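The Clerkell Basin is a drainage area of 351 square miles in the Bråten uplands. It takes in the towns of Bindberg and Wirnadis and is drained by the Clerkell River, which rises at an elevation of 2,096 feet and flows south to Wirnadis Lake.

Most of the yearly flow comes from snowmelt and peaks in May. Late-summer flow depends on groundwater from sand and gravel deposits along the lower river.
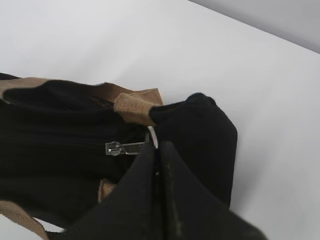 Vol. 12, p. 516

Gudrun Strand mapped the aquifer first. A later survey by Ebbe Åberg and Eilidh Purves moved its eastern boundary to the Bindberg ridge - a change kept on current maps. Wells near Bindberg supply 3,000 households.

The upper basin is mostly forest, with hay fields and pasture farther south. Two small dams remain on the river, both below Bindberg.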